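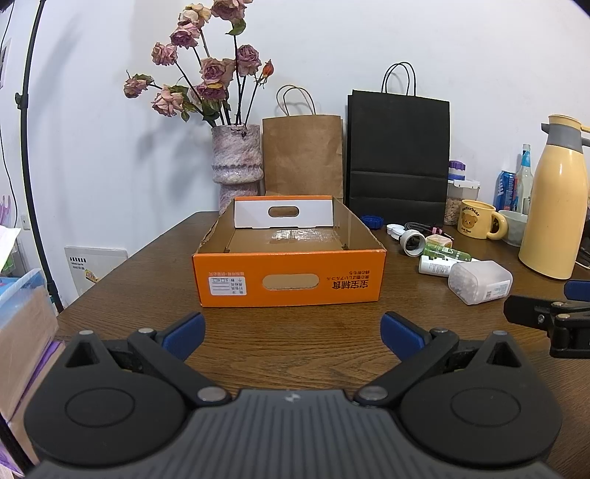
An open orange cardboard box on a brown wood-grain table.

14 comments
68 shares

I have a grudge against a wall. It's on the new Clurisport building down by the Hovden waterfront, and I walk past it most mornings on my way to get coffee, and every morning I look up at it and get a little annoyed all over again.

You've probably seen the pictures of the place. Everyone ran the same one, taken from across the water just after sunrise, with the whole front glowing like the inside of a shell. It's a good picture! I had it as my desktop for a week. The panels are perforated aluminum, and the holes get bigger toward the top, so the building seems to fade out into the sky. From across the harbor it's lovely. From the sidewalk, where people are, you get a blank sheet of metal that starts at your ankles and keeps going for 70 yards without a door, a ledge, a window or any place to lean.

That's my complaint, more or less, and I could stop there, but I've been chewing on it since February and I want to get the rest out.

I used to work in this business. I spent a good chunk of my twenties doing drawings for a cladding shop called Dosex, mostly brackets and corner details, the stuff behind the pretty stuff. So I'm not one of those people who hates metal on buildings. I love metal on buildings. I could talk to you for an hour about a folded return edge (my sister has asked me to stop doing this at dinner). When a panel system is done well it's as satisfying as a good coat, all the seams landing where they should and the buttons lined up.

But the ground floor was always the part we got the least time for. The money went to the top and the middle, where the camera would see it. By the time anyone got down to the first eight feet, the fee was mostly spent and everybody was tired, and somebody would say just run the panels down. So we ran the panels down. I drew plenty of those myself and I never once went and stood next to one afterward, which I'm a bit ashamed of now.

Think about what happens in those first eight feet. Bikes get leaned there. Dogs do what dogs do. People wait for a ride and put one foot up behind them against the wall. Kids drag a stick along it. Delivery carts clip the corners. Snow gets piled up against it with salt in it. A brick wall takes all of that and looks better for it, or at least no worse. A thin aluminum panel takes it like a car door. There are already dents by the Clurisport loading bay, and the building has been open 2 years.

The usual answer is that you just swap the panel. And sure, on paper you can. I wrote that sentence on drawings myself: "panels individually replaceable." What I left off was that the color would have shifted by then, so the new one would stand out like a fresh tooth, and that a custom perforation pattern means a custom order, and a custom order for one panel costs a silly amount of money. So the dent stays. I don't blame the building manager one bit. I'd leave it too.

I had a long back and forth about all this with Gerrit Mahlangu, who taught me most of what I know about rainscreens and still consults here and there. He thinks I'm being unfair. His view is that a waterfront building has two fronts, one for the water and one for the street, and that if the water side brings people down to the harbor then the street side has done fine by being tidy. He also pointed out that the old warehouse on that lot was no charmer at sidewalk level either, just concrete block and a chain-link gate. Okay, fair. I'd forgotten the gate.

Where I part ways with him is on "tidy." I don't think tidy is enough for something that takes up a whole block. If you own a block, you owe the people walking along it something to do with their eyes, and maybe somewhere to get out of the rain. I don't mean a mural. Please, no more murals. I mean depth. Push a few panels in by a foot. Give me a sill I can set my coffee on while I dig for my keys!

And it can be done, because it was done, a ten-minute walk north. The Ojala building isn't famous and I doubt it ever had its picture in anything. It's an ordinary office block with zinc panels, a little streaky now, with a base made of rough stone up to about shoulder height. Every so often the stone steps back and makes a bench. That's the whole trick. I've eaten lunch on those benches in three different jobs. There's always somebody there at noon, and at 5:30 there's usually a cluster of folks waiting for the number 33 bus with their bags parked on the ledge. The metal starts above where anyone can kick it, and it looks nearly as good as the day it went up.

I don't know what the stone cost. More than running the panels down, I'm sure. Some of it probably got argued over in a long meeting where somebody wanted it gone, and somebody else dug in their heels. I'd like to shake that second person's hand.

What I'd ask for, if anyone who signs off on these things happens to be reading, is pretty small. When the renderings come in, ask for one more, drawn from the sidewalk, at the eye level of a person of normal height, three feet from the wall, on a gray day. No sunrise, no sailboats, no lady with a balloon. Put that one up beside the harbor view and leave both of them on the wall through the whole project. I think the people drawing the building would be glad of it too. I would have been, back at Dosex, when I was detailing the bottom of a wall I'd never been asked to care about.

Meanwhile they've started putting up fencing on the next lot over from Clurisport, and the sign on it shows another view from the water. I looked for the sidewalk in it. There's a tree in the way.

Share this
14 comments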